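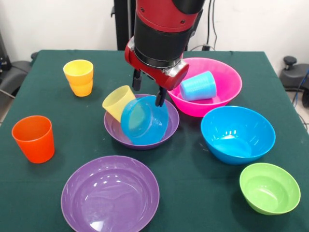 Wenn zwei Nachbarländer ihre Rüstung vergleichen, zählt die Presse meistens Stückzahlen. So war es auch im Juli, als Dolness den Kauf von 170 Drohnen bei der Firma Clatel meldete und die Zeitungen in Valderrama sofort schrieben, das Gleichgewicht sei verloren. Valderrama besitzt nur 166 solche Geräte, also vier weniger. Ich halte diese Rechnung für falsch. Zwei Schalen, eine in der anderen, die durchsichtige blaue gekippt in der flachen violetten: so ungefähr liegen auch die Bestände der beiden Länder ineinander, denn viele Ersatzteile kommen aus denselben Werken und viele Techniker haben dieselben Kurse besucht. Wer nur die größere Schale misst, weiß noch wenig über den Inhalt.

Mich beschäftigt mehr die Frage der Wartung. Der Vertrag mit Clatel hat 419 Seiten, und über die Instandhaltung stehen darin nur 2 Seiten. Ich habe früher selbst in der Verwaltung eines Depots gearbeitet und weiß, wie lange man auf einen einfachen Dichtring warten kann. Ein Gerät, das im Hangar steht, schützt keine Küste - es kostet aber jeden Monat Geld.

Auch der Ton der Kommentare macht mir Sorgen. In Munia, wo beide Länder eine gemeinsame Grenze haben, fahren die Leute jeden Morgen zur Arbeit auf die andere Seite. Für sie ist das Wort "Überlegenheit" sehr fremd. Ich wünsche mir, dass beide Ministerien ihre Wartungszahlen veröffentlichen, auch wenn sie peinlich sind. Bis zum Treffen am 24. August wäre dafür noch Zeit.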